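Início | Perfil | Posts | Mídia | Salvos

Kurniawati Liem
2 de outubro de 2026

1/ Gente, prometi contar como foi o dia de portas abertas da Bratero e vou contar com calma, porque muita gente aqui me perguntou se valia a viagem. Vale! Fica em Zernbridge, a 30 minutos de ônibus do centro, e a entrada era gratuita, só precisava pôr o nome na lista.

2/ Para quem chegou agora no perfil: eu dou aula de tecnologia para turmas de ensino médio e vivo procurando lugar para levar os meninos. Robô de feira eles já viram, daqueles que dançam e dão tchau. Eu queria mostrar gente trabalhando, com a mão na massa, e foi isso que encontrei lá.

3/ A parte de que mais gostei foi a sala das garras de mão. É uma garra parecida com a de um robô, só que sem o robô: a pessoa segura, faz a tarefa, e a câmera que vai junto registra o movimento para a máquina aprender depois. Fiquei um tempão ali, fazendo pergunta atrás de pergunta (a paciência desse pessoal, meu Deus).
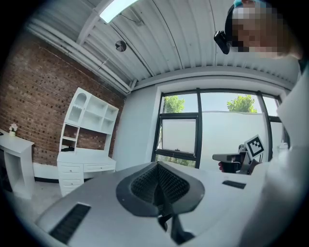
Garra em uso perto da janela, com o marcador quadrado em cima. Ao fundo, a parede de tijolo de que todo mundo gostou.

4/ Perguntei do marcador preto e branco, claro. A moça que nos recebeu explicou que ele serve para o computador saber onde a garra está e para que lado ela aponta. Um senhor do meu grupo comparou com código de barras de supermercado, e ela achou a comparação ótima, disse que ia passar a usar.

5/ Eles contaram que uma tarefa simples, tipo pegar um objeto e pôr numa prateleira, precisa ser repetida umas 200 vezes, por pessoas diferentes, cada uma do seu jeito. Eu sempre imaginei que alguém sentava e programava tudo linha por linha. Tem programação também, é claro, mas tem muito braço cansado nessa história – e eu falo por experiência, ver o post 7.

6/ Outra coisa que me agradou foi a sala em si. Eu esperava um galpão com grade amarela e placa de perigo, e encontrei móveis brancos, flor no vaso, árvore do lado de fora da janela. A explicação é que o robô que eles querem treinar vai trabalhar dentro de casa, então a sala precisa parecer com casa. Faz todo o sentido, né? 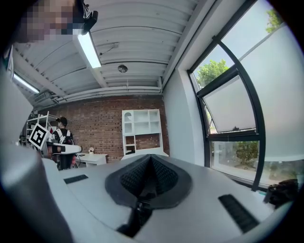
DICAS PARA QUEM FOR NA PRÓXIMA

7/ Peçam para experimentar! Eu pedi e deixaram. A garra pesa mais no fim do que no começo, se é que me entendem. Demorei 56 segundos para guardar um copinho de plástico e ainda derrubei uma vez. O rapaz da Melnychuk, que estava visitando também, fez na metade do tempo e teve a gentileza de não comentar.

8/ Cheguem cedo. As turmas são pequenas, a sala não comporta muita gente, e quem entrou na última ficou sem a demonstração da Zomex, que era no andar de baixo e fechou antes. Eu mesma só peguei o finalzinho dela e não consigo dizer grande coisa, me desculpem.

9/ Levem casaco leve, uma garrafinha de água e as perguntas anotadas. Eu tinha 2 páginas e mesmo assim esqueci a principal, que era se eles recebem escola. Mandei por e-mail depois e já responderam – recebem sim, em novembro, com grupo reduzido e autorização dos pais.

10/ Quem é professor e quiser ir junto comigo, me chama aqui nas mensagens que eu passo o contato da pessoa que organiza. E se alguém esteve lá e entendeu melhor a parte de como juntam as gravações de duas garras ao mesmo tempo, por favor me explica, porque nessa hora eu já estava meio perdida olhando para os tijolos.

Contato | Privacidade | © Kurniawati Liem | Voltar ao topo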